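Home Goods and Small Spaces, Evening Course
Handout 2: Sorting by Picture Card

Welcome back, everyone, and thank you for staying so late last time to finish the shelf plans. Several of you asked me to write down what I said about cards, so I have tried to do that, with a few extra thoughts that came to me on the way home.

We have been working toward a way of sorting the things that pile up near a front door: shoes, bags, hats, the odd umbrella. Written labels are fine if everybody in the house reads the same language, has their glasses on, and agrees on what "casual" means. In my own house we never agreed on that, and the box marked "casual" ended up holding beach sandals, a pair of good loafers and a dog leash. A picture card gets around the argument. You put a photograph of the thing on a card, you put the card where the thing belongs, and even a sleepy six-year-old can manage the rest (mine did, most mornings).

Before you tape anything to a shelf, do the sorting on a table with the cards alone. I can't say this strongly enough! Moving a card takes a second, and moving a whole row of boots takes the better part of an evening. Use the plainest surface you own and clear it completely of mail and coffee cups. A white tabletop is lovely for this if you have one, and an old bedsheet pulled tight will do just as well. Patterned tablecloths make the cards hard to pick out, and you will find yourself squinting.
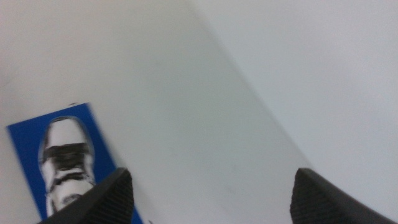 Lay the first card down, and leave plenty of room beside it. People tend to crowd the cards together right away, in neat rows, and then they feel they can't disturb the rows. Let them sit crooked for now. You are only asking which things want to be near each other, and straight lines can wait until you get to the shelf.

A word about color. A strong background, such as a good deep blue, shows up well against white, and a pale shoe shows up well against the blue. If your sneakers are white and you photograph them on a white floor, you'll get something that looks like a puddle of milk. Take the photograph from above with the toe pointing up the card. Straps and laces show nicely that way, and those are what most of us go by when we are telling one pair from another.

For card stock, I like the heavier kind from Skalo, but anything that stays flat will serve. Clerkel sells clear sleeves that fit over the cards, handy in a damp hallway. The Stomberg hall bench we measured in July has a lip along the front, and a card can lean against it without any tape at all.

For next time, please bring:

Cards for the shoes you wear most, one pair to a card
A sketch of your entryway, as rough as you like
The handout on shelf depths, if you still have it

If you have room in your bag, bring a few blank cards too. Somebody always remembers the rain boots halfway through the evening, and we can draw those in by hand.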